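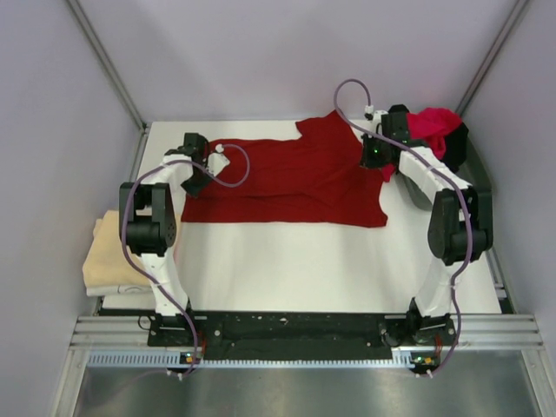

Witkowska
Cell lead, garment data collection, Prilow site

Pre-session checklist, two-arm folding cell
Walked Thu 22 January, before the first recording block. Status is OK, FIX or WATCH. Comments are mine unless marked as standing notes.

1. Table and enclosure

1.1 Tabletop clean, no tape residue — OK
1.2 Side and back walls fixed, no gaps — OK
1.3 Nothing on the table except the garment being recorded — FIX
Pink and black cloth in the right rear corner, folded beige cloth on the left edge, dark gray item under the right arm. Spare garments go in the bin outside the cell. The policy trained on the Iltmont set learned to reach for a back corner where people kept their next shirt, and we dropped 300 episodes over it.

2. Arms and mounts

2.1 Base bracket bolts checked with the driver, both sides — OK
2.2 Joints move freely by hand with power off — OK
2.3 No play at the gripper when pushed sideways — WATCH
Left has a little. Within limits today. Check again after 20 episodes and write the result on the session sheet.
2.4 Homing run twice, same end position both times — OK

3. Cables

3.1 Purple cables seated at the gripper and at the board — OK
3.2 Enough slack for full reach — OK
3.3 Slack does not hang over the garment area — FIX
The left loop hangs over the shirt. Add a clip on the upper link and try the full reach again before recording. Do not shorten the cable.
3.4 Thin wires at the front boards clear of the arm bases — OK

4. Stop and power

4.1 Stop button cuts both arms — OK
4.2 Stop button within reach of the operator's chair — OK
4.3 Hands out of the enclosure before the arms are enabled — standing note
Applies to resets too. Disable, lay out the shirt, step back, enable.

5. Garment and episode setup

5.1 Garment matches the task list — OK
Dark red t-shirt, flatten and fold.
5.2 Start state varied between episodes — WATCH
Hem toward the front too often in the last block. Turn the shirt, and bunch the top in different places. The target is 2,000 episodes by April and they are no use if they all start alike.
5.3 Failed grasps kept and labeled — OK
Keep the retry in the same episode. Cut only if an arm faults.
5.4 Operator break after 6 episodes — OK

6. Recording

6.1 Disk space checked — OK
6.2 Both arms and the camera on the same clock — OK
6.3 One test episode played back from start to end — open
Do this after 1.3 and 3.3 are closed. The test episode is deleted and does not go to Tondier with the batch.

Release: held until 1.3, 3.3 and 6.3 are signed off.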